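Quinta-feira, 27 de fevereiro de 2020

Reformado há 14 dias. Escrevo isto à pressa porque o comboio para Akthorpe sai daqui a nada e ainda não fiz o saco.

Primeira semana: dormi. Segunda semana: arrumei a garagem, desarrumei a garagem, voltei a pôr tudo onde estava. A minha mulher olhava da janela e não dizia nada. Pior do que se dissesse.

O site foi ideia minha, ninguém me obrigou. Chama-se Gilledik, como a rua onde cresci. Uma página sobre os eléctricos antigos de Datetville - horários, bilhetes, os uniformes dos condutores. Pensei que ia ter três leitores. Ontem tinha 2.626. Não sei quem são. Escrevem-me às duas da manhã a corrigir a cor de um bilhete de há quarenta anos.

E eu respondo! É isso o ridículo. Trinta e seis anos a fugir do correio da empresa e agora levanto-me de noite, de meias, para explicar a um desconhecido que o bilhete era verde. Verde-claro. Tenho-o na gaveta.

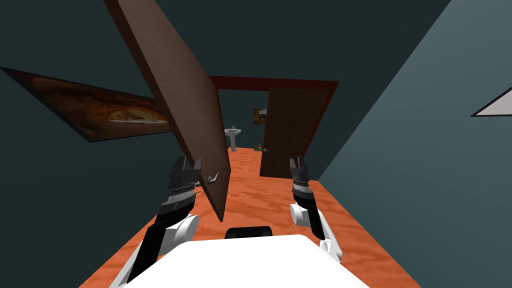
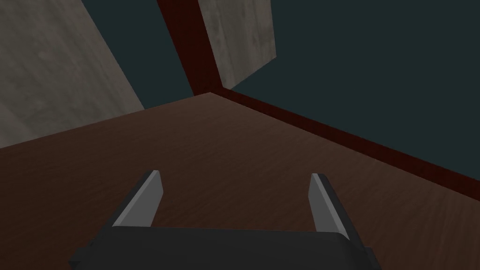 Ontem à noite chegou outra mensagem. Curta. Sem assinatura. "O condutor da linha 2, a do rio, era o meu pai. Tem alguma coisa dele?"

Fiquei ali sentado. A linha 2. Andei nela todos os dias até aos 14 anos, conheço o homem. Conhecia. Bigode, luvas sem dedos, assobiava sempre a mesma coisa antes da curva do mercado. Uma vez deixou-me tocar a campainha. Uma vez só, mas tocei - toquei - com tanta força que uma senhora deixou cair os ovos.

Como é que se escreve isto a alguém? Comecei quatro vezes. Apaguei quatro vezes. À quinta pus só: "Tenho o assobio."

Mandei e arrependi-me logo. Que coisa para se dizer. Fui à cozinha, bebi água, voltei. Já lá estava a resposta.

"Au", dizia. Só isso. Demorei a perceber que era a terra, Au, a paragem depois de Akthorpe, aquela onde ninguém desce. E depois uma segunda mensagem, com a hora do comboio.

De maneira que vou. A minha mulher perguntou se volto para jantar e eu disse que sim, depois disse que talvez, depois ela fez-me uma sandes e meteu-a no bolso do casaco. Em março faço anos, disse que já nem se lembrava de me ver com tanta presa.

O bilhete verde vai na carteira. O assobio fui a treinar pela rua abaixo, baixinho, e falhei a meio, na parte que sobe. Sentei-me no banco da estação e tentei outra vez. O comboio está a entrar na linha. Falta-me a parte que sobe.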